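Hadden Pour-and-Place Kit: Gallery and Notes

Posted April 2020

Margarida Carrilho asked me to put these up with a line or two each, because the handout from Cimomov reads like a travel brochure and people on the buying side have started quoting it back to us. I've kept my notes short where I could. Only one picture made the cut this time, so the rest of the gallery is headings for the jobs we care about, with what I think of the claims. Karim Abu Hammour read a draft and thought I was too hard on it in two places. I changed one of them.

For anyone who missed the earlier page: Hadden is the name of the kit, Cimomov is the firm that sells it, and Mostenora is the subscription software you need if you want more than the canned routines. The offer is a bench package for small labs and colleges. You supply the bench, the power and, as far as I can tell, most of the patience.

1. Glassware handling

The brochure calls this "confident handling of everyday transparent objects." I would like to know what confident means. Clear glass is a fair test and I give them credit for putting it in the standard set of jobs, since plenty of sellers stick to coloured blocks and call it a day. But a cup with a bit of water in it is a long way from a full one, and the sheet gives no fill level, no speed and no figure for spills. It gives a figure of 300 successful grasps. Out of how many? I wrote and asked. The reply thanked me for my interest.

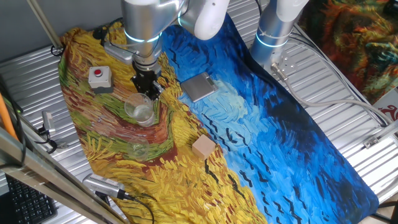 Cimomov's people also like to say the kit will work on any surface you have at hand. I'm wary of that sort of line. A patterned background is harder on a vision system than a plain one, everybody in this trade knows it, and if the software really copes then they should print the results from plain and busy backgrounds side by side. Until they do, I'd budget for a plain mat and a few afternoons of recalibration.

2. Small parts

A wooden cube is the friendliest thing you can hand to a parallel gripper. Flat sides, a bit of grip, doesn't care if you drop it. The Hadden demo list leans on cubes a great deal. Ask for something with a taper, or a soft lid, or anything you'd find in your own kitchen drawer, and see how quickly the conversation turns to the custom fingers, which are extra.

3. Weighing

Mostenora has a routine for setting a vessel on a scale and logging the reading. On paper this is the part I like best, and it's the only bit of the package I could see paying for itself in a teaching lab. My grumble is with the logging. In the version we were offered in December, the readings went to Cimomov's own viewer and you had to export them by hand, one session at a time. The changelog says this has been improved. It doesn't say how.

4. Working with two arms

The brochure moves very smoothly from one arm to two, as though the second were a matter of plugging in a toaster. It isn't. You need the mounting plate, a second licence and a good deal more room on the bench than the floor plan suggests, and collision checking between the arms sits in the higher tier of Mostenora. I'd call that a safety feature and expect it in the base price. Karim's view is that most buyers will start with one arm and never notice. He may be right, but then why is the two-arm layout on the cover?

5. Cables

No line in the brochure about cables at all. Leave yourself slack, clips and somewhere sensible for everything to run before you let anyone from purchasing into the room. We have used Jitaru cable trays on other benches and they're dull and fine.

6. Support

The support line keeps European hours, so from here you are writing at night and reading the answer over breakfast. I opened 4 tickets during the trial. Two were closed with a link to the manual. One was dealt with properly, by someone who plainly knew the controller inside out, and I wish I'd been given that person from the start. The last is still open, number 737 if anyone from Cimomov is reading.

7. Would I buy it?

Not at the quoted price, and not on the strength of what has been shown so far. The hardware looks tidy and I have no quarrel with it. What I don't trust is the distance between a routine that has been rehearsed on a known bench and the same routine in a college lab where someone has shifted everything a hand's width to the left. Margarida is more hopeful than I am and wants to ask for a longer loan, around six weeks, with our own glassware and our own list of jobs. I've told her I'll help write the list.

If you've had the Hadden on your bench and kept a tally of failures as well as successes, please send it to me or to Margarida. Spreadsheets, scribbles on the back of a packing slip, whatever you've got. We'd especially like to hear about glass.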